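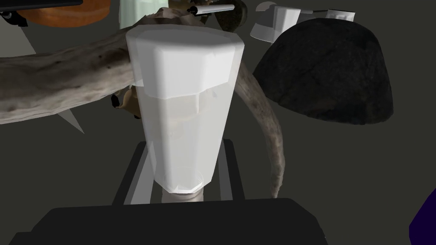 Section 6. Recording Demonstrations

Jullent Teach Station, User Guide
Revised July 16, 2024

6.1 What this section covers

This section explains how to record a task by teleoperation in the Jesum simulator and how to record the same task by hand guiding on a physical arm. Read Section 4 (Arm Setup) and Section 5 (Leader Calibration) first. If the leader arm has been unplugged, moved to another table or dropped since the last calibration, repeat Section 5 before you record anything.

The example task throughout is "pick up the cup and set it down on the target." Other tasks follow the same steps with a different scene file.

6.2 Terms used

Leader: the small arm you hold. It has no payload and should never be used to lift anything.

Follower: the arm that does the work. In Jesum the follower is simulated. On the bench it is the physical arm.

Episode: one recording, from the start tone to the stop tone.

Wrist view: the picture from the camera behind the gripper. The gripper body fills the bottom of this view and the fingers point up from it.

Clutch: the left pedal. While it is down, the follower ignores the leader.

Marker: the right pedal. It starts and stops an episode.

6.3 Before you start

1. Check that both pedals are plugged into the hub and not directly into the computer. Pedals connected to the computer are read as keyboard keys and will type into whatever window is open.

2. Turn on the leader. Wait for the ring light to go solid green.

3. Open Jesum and choose File > Open Scene. Scene files for manipulation end in .jsc.

4. Select the task from the list on the left. The task text appears at the top of the window. Leave it as written. The text is saved with each episode, and episodes with different wording are grouped separately at export.

5. In the View menu, turn on Wrist and turn off Overhead. You can bring Overhead back later for review.

Note: If you record while looking at a camera that the robot will not have, you will make moves that the robot has no way to learn. Use the wrist view even when it is awkward. Most operators get used to it in the first session.

6.4 Scenes with clutter

The Toledo scene set places the target object among others: driftwood, dark rocks, white cups, toy figures and similar items. The objects that are not part of the task are called distractors. They have collision turned on and can be knocked over.

Work through the following before your first episode in any Toledo scene.

1. Move the follower slowly around the target with the clutch up and the marker off. Nothing is being recorded. Look for anything that stands close to the path you plan to take.

2. Identify the target. Where a scene has more than one white cup, the target is the one highlighted when you press T. The highlight shows on your screen only and is not saved in the episode.

3. Pick an approach that keeps the target in the wrist view for as long as possible. Long objects such as branches can pass behind the target and come forward again on the other side, toward the gripper. Follow the whole length with your eye before you commit.

4. Press Reset Scene. Distractors return to their starting positions.

Note: Translucent targets let shapes behind them show through. This makes the lower part of a cup harder to judge than the rim. Line up on the rim and check the base second.

6.5 Recording an episode by teleoperation

1. Hold the leader in your dominant hand with your thumb on the trigger. Rest your elbow on the table.

2. Press the clutch and bring the leader to a comfortable starting pose. Release the clutch. The follower is now live.

3. Press the marker once. Wait for the start tone before you move. Movement before the tone is not saved, and the episode will begin in the middle of your reach.

4. Open the gripper fully with the trigger. Do this before you get near the target.

5. Approach until one finger is on each side of the cup. The fingers do not have to be the same distance from it, but neither one should be touching the wall yet.

6. Stop for a moment. A short, still pause here gives the export tool a clean point for splitting the reach from the grasp.

7. Close the gripper slowly. The force bar at the lower right of the window rises when contact is made. Stop closing when the bar turns green. On a tapered cup, aim for the straightest part of the wall you can reach. Grasping near the rim tends to tip the base outward.

8. Lift straight up until the cup is clear of everything next to it, then travel sideways. Do not drag the cup across the surface.

9. Lower the cup onto the target. Keep the gripper closed until the force bar drops, then open it.

10. Back the follower away along the path you came in on.

11. Press the marker. Wait for the stop tone. Jesum asks whether to keep or discard the episode.

CAUTION: Do not press the clutch in the middle of a grasp. The follower holds its last position while the leader goes on moving. When you release the clutch, Jesum lines the two up again gradually, but the recorded motion will contain a pause that was not part of the task.

6.6 Keep or discard

Keep the episode if the target ended up where it should and your motion was steady. Small corrections on the way in are fine. They are useful, and a set with no corrections in it trains poorly.

Discard the episode if:

- the target fell over
- you picked up the wrong object
- a distractor was moved by more than its own width
- you used the clutch between the start tone and the stop tone
- the episode passed 500 steps

Jesum stops recording by itself at 500 steps and plays a double tone. A normal cup episode is much shorter. If you reach the limit often, raise the motion scale in Settings > Leader by one notch and try again.

A failed grasp followed by a good one may be kept. Check the Retry box in the keep window so that the episode is labeled.

6.7 Scene changes between episodes

With Randomize turned on, Jesum changes the layout after each kept episode. Two settings control how much it changes.

Position spread: how far objects can move from their starting place, in millimeters. The default is 190. Higher values may put the target outside the reach of the follower, in which case a red outline appears and you should press Reset Scene.

Swap objects: lets Jesum replace distractors with others from the set. The target is never swapped.

Discarding an episode keeps the same layout, so you can try it again. To skip a layout you cannot complete, press N. Skipped layouts are listed in the session log.

6.8 Recording by hand guiding (physical arm only)

Hand guiding means moving the follower itself. Use it for tasks where you need to feel contact, such as seating a part in a tray.

1. Clear people and loose cables from the area the arm can reach.

2. Check that the emergency stop is within reach of your free hand. Press it once and release it to confirm that it works.

3. Turn the mode key to GUIDE. The arm will hold its own weight and nothing more. If it sinks or drifts, turn the key back and set the payload again as described in Section 4.

4. Hold the arm by the Jirholm grip ring behind the wrist. Do not hold it by the fingers or by the gripper body.

5. Press the button on the ring once to start the episode.

6. Move the arm through the task at about half the speed you would use for your own hand. Open and close the gripper with the rocker on the ring.

7. Press the button again to stop.

WARNING: Keep your fingers out of the gripper in GUIDE mode. The rocker closes the gripper at full force and the force limit from Jesum does not apply.

CAUTION: Your hand and forearm may show up in the wrist view. Stand behind the arm and keep your sleeves back. Episodes with a hand in view are flagged at export and left out unless you allow them.

6.9 Reviewing and exporting

1. Choose Session > Review. Episodes are listed in the order they were recorded.

2. Play each one at double speed with both Wrist and Overhead turned on.

3. Use Trim to cut still time at the start. Do not trim the end. The last steps teach the robot that the task is over.

4. Choose Session > Export and select a folder. The folder must be empty.

5. Wait for the summary. It lists kept, discarded and flagged episodes for each task text.

Exported sessions can be reopened for viewing but not for trimming. Keep the original session file until training is finished.

6.10 Problems and fixes

No start tone
The marker pedal is not being read, or the disk is full. Open Settings > Pedals and press the pedal. The square should light up.

Follower moves the opposite way from the leader
The leader base is turned around. The cable should exit away from you. Fix the base and repeat Section 5.

Cup slides out of the gripper during the lift
The grasp was too high or too light. Go lower on the wall and close until the bar is fully green.

Cup jumps when the fingers touch it
You closed too fast, or one finger reached the wall well before the other. Center the gripper and close in small steps.

Wrist view freezes
Press F5. If the view does not come back, save the session and restart Jesum. Episodes already kept are not lost.

Error 324 at export
Two episodes have the same number, usually after sessions were merged by hand. Choose Session > Renumber and export again.

Force bar does not move in GUIDE mode
This is normal. The bar works only in teleoperation.

Continue to Section 7, Training from a Session.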